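May 3, 2019

Up at six. Rain until the middle of the morning, then gray and dry. The creek was over the stepping stones again so I walked the long way, by the road, and got my shoes full of grit from the shoulder.

Oldřich Danko called at eight about the bees. He has two hives he wants to give away before he moves in June and he thinks I should take both. I told him I'd take one. He said one hive is harder than two, which I have read before and only half believe. You can compare two, he said, and if a queen fails you can pull a frame of brood from the other and let them raise a new one. I said I'd think about the second and he said that meant yes. We left it there.

He went through what comes with them. Each has a bottom board, two deep boxes and one shallow, an inner cover and a flat metal lid. One set is a Hauser and fits properly. The other is a mix, with Stoser boxes on a bottom he made himself, and he admits the corners don't line up. He has covered the gap with tape, which the bees have since covered with propolis, so he says it is now the tightest hive he owns. The smoker stays with him. I'll need my own, and a hive tool, and a veil that fits. The one I borrowed last year let them in under the chin.

Spent an hour at the kitchen table with the catalog. A smoker is 42 dollars if I get the taller one. I wrote out the order and then didn't send it. I want to look at the hives first.

Ate early, before going over there.
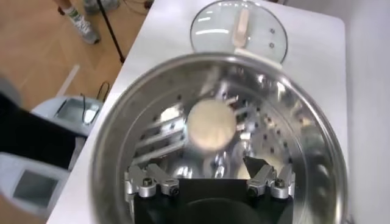

Steamer pot, something round in the middle.

Got to Oldřich's at one. It had warmed up and they were flying. The Hauser hive is the stronger of the two. Plenty of traffic at the entrance, most of them coming in with yellow on their legs, dandelion I suppose, though the willows by the ditch may not be finished. The other hive was slower. He says it is always slower and makes the same honey by August. He keeps a notebook for each with the weights in it. Last fall the heavy one went into winter at 83 pounds by his luggage scale, lifting one side and doubling it. I don't trust the doubling but it's the same method every year so at least the numbers compare.

He opened the strong one and let me do the frames. I was slower than he wanted. The first frame is always stuck and I pried at the wrong end, and the whole box shifted. Nobody was stung. Third frame in there was capped brood nearly to the corners, with a band of pollen and then honey across the top. I found eggs once he told me to turn around and put the sun over my shoulder. We didn't see the queen and he didn't care to look for her. Eggs are enough, he said. Two cups along the bottom edge of one frame, both empty. He wants me to check those again in a week. If they have eggs in them they are thinking of leaving, and I'd better have a spare box ready.

We did not open the other one. The wind came up from the west and he doesn't like to have the lid off in wind.

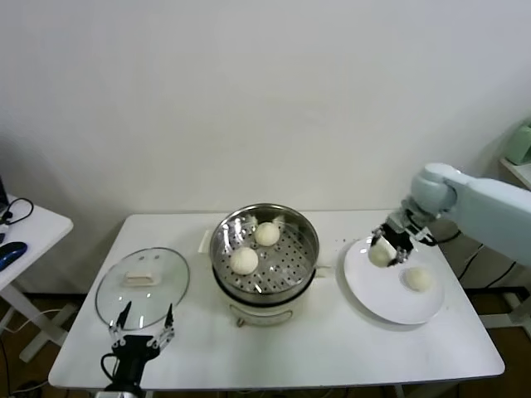
The question is where to put them. I had been set on the back corner by the plum trees, but he walked it with me last month and said it would be damp there, and after this week I think he's right. The grass is still flat and wet. The other choice is the strip behind the shed. It faces southeast and gets sun by seven. The fence would send them up over head height, good for the neighbors. Against it: the shed door opens that way and I go in and out of there all day in summer. I could rehang the door. I paced it off when I got home. The strip is 15 feet from the shed to the fence, enough for two stands with room to work behind them.

Cinder blocks and two lengths of four by four will do for a stand. I have the blocks. They're under the tarp with the old gutters.

Water is the other thing. If I don't give them a place to drink they'll pick the Pruitts' birdbath and I will hear about it. A shallow pan with gravel, put out before the hives come, so they find it first.

Moving day would have to be an evening, after they're in. Oldřich says staple a screen across the entrance, strap it top to bottom, drive slowly, and don't stop anywhere for coffee. It's only 30 minutes if I take the highway, but I'd rather take the county road and keep it smooth.

Supper, then read two chapters of the bee book, the ones on swarming. Went back and added the second hive tool to the order. Still haven't sent it. Bed at ten.
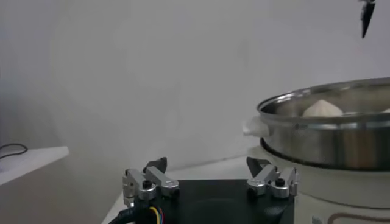 Home, June

Both hives are here. The second one came after all. We moved them on two evenings in a row, the heavy one first, and the strap held. The lighter one leaked a few bees at that taped corner, and they rode along on the outside of the box the whole way.

They are behind the shed. I rehung the door the weekend before and it now sticks at the bottom, so that will need planing. The pan with the gravel is in use. I've seen bees at it every morning.

Checked the cups in the strong hive again. Still empty. Added the shallow box anyway.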